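曲序到底有没有人听:Siner乐队《Hadlow》两种曲序的比较
“唱片与聆听”课程期末项目报告

一、选题经过

开题的时候我们组想做的是“流媒体时代专辑概念的消亡”。老师看完开题表,在“消亡”两个字下面画了一道波浪线,问我们打算去哪里验尸。回宿舍路上大家沉默了一阵,决定换个小一点的题目。

小题目是从一张旧唱片里掉出来的。组里负责音频的同学收着一张Siner乐队的《Hadlow》,是他表哥搬家时不要的。Siner是个四人乐队,吉他、贝斯、鼓,外加一台音准很有主见的电子琴,主唱兼作词是Lucinda Blackwood。唱片由Jastach厂牌发行,一共8首歌,先出黑胶,后来又出CD。两个版本用的是同一批录音、同一个封面、同一份错别字都没改的致谢名单,唯一的区别是曲目顺序,而且差得很远:黑胶的开场曲《Jaidee》到了CD上排在倒数第二,黑胶的收尾曲《把灯留给楼梯》成了CD的第一首。

乐迷论坛上为这件事吵过很久。黑胶派说CD曲序是“厂牌把专辑倒过来抖了抖”,CD派说黑胶曲序是“被唱片面长绑架的产物”。双方都说自己的版本“才有叙事”,可是没有一个人说得清叙事讲的是什么。我们觉得这正好可以做一个学生项目:范围够小,吵架的材料够多,而且只需要把同一批歌放给人听两遍不同的顺序。

后来证明,“只需要”三个字是整份开题表里最天真的部分。

二、要回答的问题

第一,两种曲序是怎么来的,有没有可查的理由。
第二,不认识这支乐队的人,听不同曲序,对整张专辑的评价会不会不一样。
第三,如果评价不一样,差别落在哪里:是整体喜好,还是记住了哪几首歌,还是听到哪里就不想听了。

老师建议加第四条,“听众是否意识到曲序的存在”。我们当时觉得多余,加上去主要是出于礼貌。最后整份问卷里最有意思的回答几乎都出自这一条,特此向礼貌致敬。

三、资料部分

3.1 黑胶曲序

黑胶的A面长23分钟。这个数字我们在内页、标签和自己的波形图上各核对了一遍,因为论坛上关于它的说法实在太多,有人甚至为了证明自己的观点把两首歌之间的空白也单独算了时间。对一张摇滚黑胶来说,A面已经偏满,刻纹越往里圈高频越吃亏,所以按照行规,安静的、人声近的歌适合放在靠里的位置,吵的放外圈。

《Hadlow》的A面正好是这样:《Jaidee》开场,全张最响,鼓从第一秒就进来,像有人没敲门;末尾是《水表》,只有电子琴和人声。B面也是一个道理,最后收在《把灯留给楼梯》上。所以黑胶派津津乐道的“两面各自由喧闹走向沉寂的双重弧线”,有相当一部分可以由一根唱针的物理处境来解释。这话我们在论坛上发过一次,回帖的语气让我们决定不再发第二次。

3.2 CD曲序

CD没有翻面的问题,排序的自由大得多。我们给当年给这张唱片做混音的Helge Lie写了邮件,原本没指望回信,结果他回得很长,其中一半在抱怨那台电子琴。关于曲序,他的原话大意如下(原文英文,组员翻译,译得生硬算我们的):

“CD的顺序是Lucinda在厨房里排的。她把歌名写在纸条上,摊了一桌子,挪来挪去。厂牌想要一个抓耳的开头,她就偏偏把最慢的放第一首。Jastach的人听完说,好吧,反正买CD的人会按跳过键。”

这段话对我们的打击很大。在此之前,组里有一位同学已经写完了三页关于CD曲序“逆向时间结构”的分析,论证从“把灯留给楼梯”到“Jaidee”是一次由归家到离家的倒叙。邮件来了以后,他把那三页改了个标题,叫“接受美学视角下的可能读法”,放进了附录。我们认为这是本项目中最成熟的学术决定。

公平地讲,赌气排出来的顺序未必就没有结构。Lucinda Blackwood在一次电台采访里提到过,她希望听的人“先进屋,再听见屋外在吵什么”。这句话和厨房纸条的故事可以同时成立。人一边跟厂牌较劲,一边把活儿干好,在唱片史上恐怕是常态。

3.3 歌曲之间的衔接

两版的母带处理基本一致,不过CD版在《水表》与《Jaidee》之间留的空白明显更短,短到第一次听会以为播放器出了毛病。电子琴的尾音还没散干净,鼓就砸下来了。这是CD曲序里最有力的一处,也是唯一一处我们全组意见一致的地方。黑胶上这两首歌一头一尾隔着整个A面,这个效果当然就不存在。

调性上没有什么惊人的发现。我们给8首歌都标了调和速度,画成折线图,指望看出一条漂亮的曲线。黑胶那张图像心电图,CD那张图像另一个人的心电图。图放在附录里,供有想象力的读者使用。

四、听音测试

4.1 怎么做的

我们把听众分成2组,一组听黑胶曲序,一组听CD曲序,音源统一用CD转出来的文件,免得有人一听见炒豆声就开始怀旧。歌名全部隐去,换成字母以外的符号(用字母会让人觉得有先后,这是试做时的教训),乐队名也不告诉。听的时候不能跳过,听完填问卷。

收回问卷79份。听众绝大多数是本校学生,招募方式是在食堂门口贴海报,海报上写着“听歌送饮料”。字号的安排是“送饮料”大于“听歌”,这一点对样本的影响我们在第六节会老实交代。

问卷分四块:整体打分;写下印象最深的歌;标出自己走神的位置;最后一题是开放题,“你觉得这些歌为什么按这个顺序放?”

4.2 场地

听音安排在音乐楼的小教室,每周三晚上。小教室隔壁是铜管排练室。我们订教室时看过课表,课表上写着那个时段隔壁无人,铜管同学们显然没有看过同一张课表。有一场测试在《水表》播到一半的时候,墙那边传来一段长号的滑音,位置和音高都恰到好处。那一场有好几位听众在“印象最深的段落”一栏写了“中间那个长号”。这几份问卷我们没有舍得扔,单独装了一个信封,不计入下面的结果。

后来我们改用耳机,长号问题解决,新问题是有听众戴着耳机睡着了。走神题的设计没有考虑到这种走法。

4.3 结果

整体打分:两组之间看不出值得说的差别。听黑胶曲序的那组稍微高一点,但高出来的部分很薄,换掉几份问卷就能翻过来。如果有人拿这份报告去论坛上宣布黑胶曲序获胜,我们不负责任。

印象最深的歌:这里差别清楚多了。听黑胶曲序的人大量写了《Jaidee》,也就是他们听到的第一首;听CD曲序的人写得最多的居然还是《Jaidee》,也就是他们听到的倒数第二首。换句话说,最响的歌放哪儿都最响。真正受位置影响的是《水表》。它在黑胶曲序里几乎没有人提,在CD曲序里提的人多出一截,好几位的描述都指向同一件事,“很安静然后突然吓一跳的那首”。它因为后面那首歌被人记住了,这对《水表》来说不知道算不算好消息。

走神的位置:黑胶组的走神集中在A面末尾到B面开头。听真的黑胶,这里恰好要起身翻面,人自然会醒;我们用文件连续播放,把这个起身的动作给取消了。也就是说,我们为了控制变量,顺手拿掉了黑胶曲序赖以成立的一个条件。这是做完才想到的。CD组的走神则集中在第一首后半段,与Jastach当年对买CD的人的判断完全吻合。

开放题的回答分布很散。有人认真分析了节奏的起伏,有人写“从难过到不难过”,有人写“从不难过到难过”,这两位听的是同一种曲序。有人写“随机播放吧?”。有一位写道:“我没有觉得它们有顺序,就像吃火锅,先下什么后下什么都是一锅。”另一位显然不同意,写了大半页讲自己怎么给母亲的生日饭局排歌单,哪首歌对应上凉菜,哪首歌对应舅舅开始讲话。他没有回答我们的问题,可我们一致认为他是全部听众里最懂曲序的人。

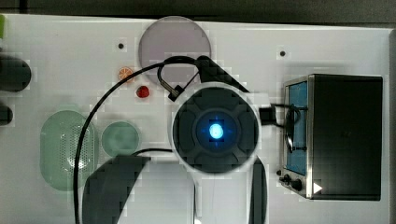

粗略归类之后可以看出一个倾向:平时自己做歌单的人,更容易替我们播放的顺序找出理由;平时主要听算法推荐的人,更容易回答“没有顺序”。至于这些理由对不对,很难说。我们把几条写得最漂亮的理由寄给Helge Lie看,他回了一句:“请替我告诉他们,他们应该去管厂牌。”

五、讨论

先说能说的。在我们的听众里,换曲序没有改变大家喜不喜欢这张专辑,但是改变了他们记住哪些段落,以及在哪里走神。曲序对最响的歌几乎不起作用,对安静的歌作用最大。如果哪支乐队正在排曲序,又恰好有一首安静的歌希望别人记得,我们的建议是在它后面放一首很吵的,中间别留空白。至于安静的歌本人愿不愿意,请自行沟通。

再说不太能说的。论坛两派的争论,在我们看来各有一半道理,又都把道理用错了地方。黑胶派推崇的弧线确实存在,来历里有一部分是刻纹;CD派推崇的自由也确实存在,来历里有一部分是赌气。一张唱片的样子往往是这么定下来的:技术上不许这样,厂牌想要那样,剩下的空间里有个人在厨房桌上挪纸条。我们原来想找的“作者意图”,找到的时候身上沾着油烟。

还有一个问题在报告会上被同学问到,当时答得不好,补在这里。问题是:既然多数人听歌都不按顺序,研究曲序还有什么意思?我们当时的回答是“有文化意义”,说完自己也觉得心虚。现在的回答是,即使按了随机播放,歌与歌还是会挨着,总有一首在另一首后面。听众会从挨着这件事里听出意思来,哪怕这意思是播放器掷骰子掷出来的。开放题里那几条漂亮的理由,多半也是这样长出来的。

六、不足

样本几乎全是学生,而且是对免费饮料有反应的学生。

测试的间隔和时段没有完全统一。有一周饮料送晚了,那一场的整体打分明显低于其他场次。我们检查过,跟曲序无关,跟饮料有关。

没有用真的黑胶,翻面的影响没法检验。原计划借学院的唱机,借用表交上去之后得到的答复是唱机在修,修它的人在休假。

没有联系上Lucinda Blackwood本人。我们给Jastach留的邮箱写过信,收到一封自动回复,内容是祝我们January愉快。那时候早就不是一月了。

调性和速度的标注由两位组员分别完成,对《把灯留给楼梯》的速度有争议,一位标的正好是另一位的一倍。报告里采用了慢的那个,理由是快的那位当时赶着去上课。

七、分工与后续

资料检索和邮件往来由一人负责,音频处理一人,问卷和场地两人,饮料由全组轮流垫付,目前尚未报销。报销单第一次被退回,原因是“事由”一栏写了“曲序”,财务老师问这是哪种饮料。

如果下学期还有机会继续做,我们想补一组真正翻面的测试,再加一组完全随机的播放,看看开放题里会不会照样有人写出双重弧线来。组里那位同学已经表示,附录里的三页随时可以扩写。

附录目录
附录一 两版曲目对照
附录二 调性与速度折线图
附录三 问卷全文
附录四 Helge Lie邮件节译(关于电子琴的部分应本人要求全部保留)
附录五 接受美学视角下的可能读法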